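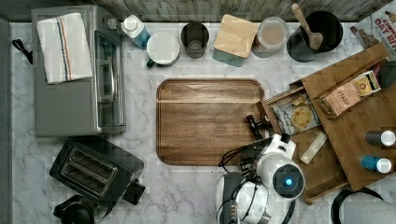

4.3 Enseñar una tarea guiando el brazo con la mano

Antes de empezar, tómese un momento para leer el apartado completo, aunque ya haya trabajado con otros equipos de Wivard. La guía manual del Ivico es agradecida y se aprende en una tarde, pero tiene sus manías, y conocerlas de antemano ahorra bastantes repeticiones.

Preparación de la encimera

1. Deje libre la zona central, donde vaya a trabajar la pinza. Los electrodomésticos y los botes pueden quedarse en los bordes, como en cualquier cocina de verdad; al robot le conviene aprender entre cosas de uso diario.

2. Si la tarea se hace sobre una tabla de cortar, colóquela ya en su sitio y no la mueva hasta terminar la serie.

3. Compruebe que los cables del brazo tienen holgura y que no pasan por debajo de la tabla ni de ningún aparato.

PRECAUCIÓN: desenchufe tostadoras, hornillos y hervidores antes de activar la guía manual, y espere a que se enfríen.

Grabación de la demostración

4. En el menú Tareas, elija Nueva y escriba un nombre que reconozca dentro de un mes. «Bolsa a la tabla» es mucho mejor que «prueba 2», créanos.

5. Mantenga pulsado el botón de guía. Notará que el brazo se vuelve ligero: puede llevarlo con dos dedos, sin forzarlo.

6. Acerque la pinza al objeto despacio y haga una pequeña pausa antes de cerrarla. Esa pausa le sirve al programa para separar la aproximación del agarre.

7. Lleve el objeto a su destino, abra la pinza, retírela hacia arriba y suelte el botón.

8. Repita la demostración 13 veces, cambiando un poco la posición de partida del objeto. Cada tarea admite hasta 200 demostraciones, aunque para recoger y dejar cosas rara vez hace falta llegar tan lejos.

Nota: si se equivoca a mitad de camino (¡nos pasa a todos!), suelte el botón y pulse Descartar. Una demostración dudosa estropea más de lo que ayuda. Nuestro compañero Gerasimos Makris, que escribió la primera versión de esta guía, borraba sin pena una de cada tres.

Si prefiere el mando a distancia

9. Empareje el mando Hurcombe según el apartado 3.2 y sitúese donde vea bien la pinza.

10. Empiece con la velocidad lenta. Si aparece el código 923, el mando ha perdido la conexión: el brazo se detiene donde está y hay que repetir el paso 9.

PRECAUCIÓN: no sujete el brazo con la mano mientras otra persona lo maneja con el mando.

Para revisar lo grabado, pase a la página 16.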